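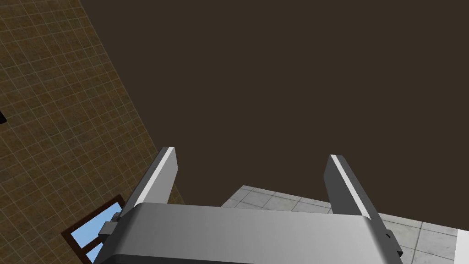

Shading is the use of lighter and darker tones to make a flat picture look solid. It is used in drawing, printing, map making and computer graphics. The eye reads a slow change of tone as a curved surface and a sudden change as an edge. Both effects can be found in the rendered picture: the rounded gray housing is lighter near the middle and becomes darker toward its ends, while the flat, dark gray plate on the left has only a thin white stripe to mark its edge. No outline is necessary in such cases.

Home Arts Drawing Print Maps Index

By Soudabeh Shokri — 2022-11-05

Methods by hand

In pencil and charcoal the tone is made by pressure, or by rubbing the powder with paper or cloth. In ink this is not possible, because the line is always equally black. The artist then draws many lines close together, which is called hatching. When a second set of lines crosses the first, it is called cross-hatching. An angle of 30 degrees between the two sets is taught in many drawing courses, but other angles are common too. Dots may also be used instead of lines — this is known as stippling and takes much more time.

Shading in maps

Hill shading shows the form of the land by imagining a light, usually in the upper left corner. If the light is put at the bottom, many readers see valleys as hills. The old survey of Sarkville, printed on 19 sheets, has its light from the upper left on all sheets except 11, where the engraver Deming Kong placed it on the right. The reason was not recorded.

Computer methods

The simplest method gives one tone to each flat face of a model. Smooth shading mixes the tones between the corners, so that a form with 3,000 faces can look round.

Last updated: May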